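Can a robot arm tidy the bench yet? Test it in simulation first

Before you buy an arm for putting things away at home or in the shop, run the chore in a simulator. We use Vinora at Barndale, but the steps are much the same in other packages.

1. Load the arm and a plain room. Leave the clutter out.
2. Add one container. Start with a solid colour.
3. Park the gripper clear of the container, fingers pointing down.
4. Run 900 attempts with the container shifted a little each time.
5. Save every miss and sort them by cause.

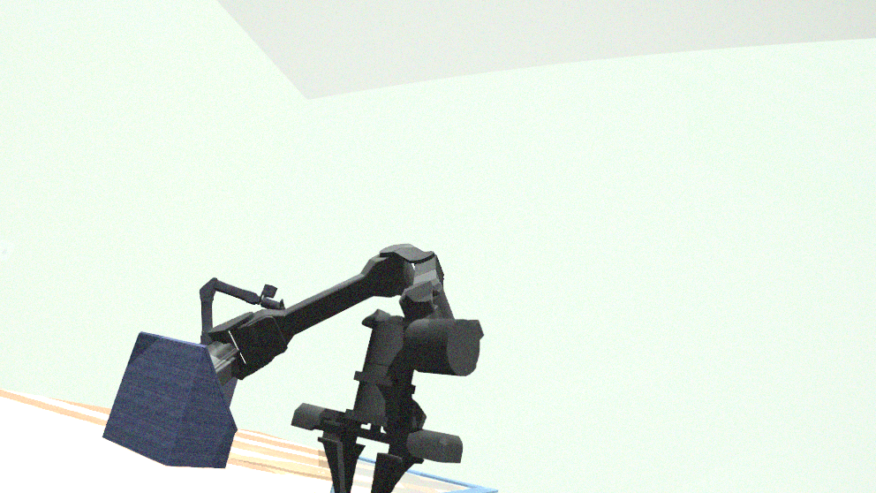

Simulated view: main arm with gripper fingers down, navy container at left.

Our last batch was 1,896 attempts, with 131 misses. Most were bad finger placement near the rim. Nine were collisions with the container wall, and those matter more on real hardware.

So, can it do the chore? One known object on a clear surface, yes. A mixed pile of laundry or offcuts, no. Check your miss rate again whenever you change the lighting or the gripper.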